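Prutville Community Pantry – Frequently Asked Questions

Who may use the pantry?
Any resident of Prutville may visit once a week. Proof of address is requested at the first visit only.

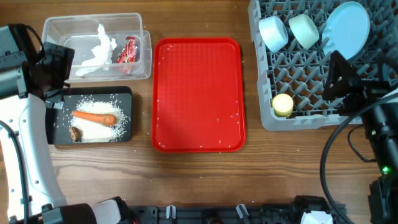

Marisol Meléndez
Pantry Services Coordinator

When is the pantry open?
Doors open on Saturday at 9 a.m. and close at noon. The pantry is closed for stocktaking in August.

May I send someone in my place?
Yes. Your representative must bring a signed note and your household card. 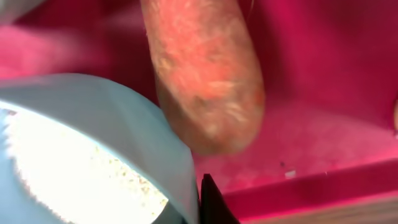 Cards that have been lost are replaced at the front desk free of charge – please allow one week.

Do you accept donated food?
Sealed, dated goods are accepted during opening hours. Donations over 300 pounds must be arranged in advance with Hernán Ccori at the Jaramillo Street office.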